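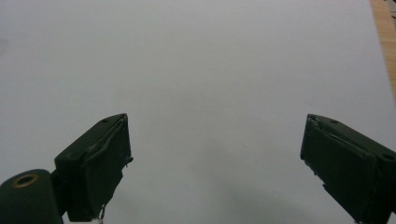

Start With the Sheet
Before the boxes, before the labels, before you fight anyone over the good scissors

By Tariq Durrani

Every fall I get the same letters. The desk is a mess, the kitchen table is a mess, the hobby table has not been seen in months. What do I buy?

Nothing yet. Get something big, flat and white and lay it on the table.

I got this from Henk Dijkstra, who fixed clocks out of a back bedroom for years and now mostly fixes other people's fixes. He won't open a case on bare wood. Tiny screws go brown on brown and that's your evening gone. On white they show up. So do crumbs, pencil shavings, the odd eyelash. You wipe and you go again.

Paper or board? Depends on the job. Paper is cheap and you can write on it — circle a part, scribble "left side", fold up the edges and pour the bits back in the jar. But it slides, and it tears if you lean. Board stays put. It's also a pain to store, mine lives behind the couch and falls over whenever the door slams.

I tried both through September. The board was a Posell, smooth, heavier than I'd like. The paper came off an Esard roll that I'm still not done with. For sorting buttons and beads the board won easy. For wrapping, cutting out, anything with glue, paper. I got glue on the Posell on day one and spent 15 minutes with a damp cloth and a butter knife. It came off. Mostly.

Size matters more then brand. You want wood showing past the edge, enough to park a mug and whatever tool you aren't holding. Cover the whole table and you'll only end up putting the mug on the sheet. Ask me how the tax papers look.

Light next. A lamp off to one side, low. Small things throw a shadow and you catch them quicker. Glossy board under an overhead bulb is awful, all glare. Dijkstra goes over his with a worn-out scouring pad to take the shine down. Haven't had the nerve.

The rule in our house is the sheet gets cleared at night. Whatever is on it goes in a tray, even half done. We've kept to that for 3 weeks, minus one jigsaw of 300 pieces that got special permission and then overstayed.

And corners. Tape them if it's paper. Masking tape, lifts off wood without a mark if you don't leave it for a month. I left it for a month. Warm soapy water, a soft rag, go with the grain and dont rush it.

Next issue: trays, and why mine are all the wrong depth.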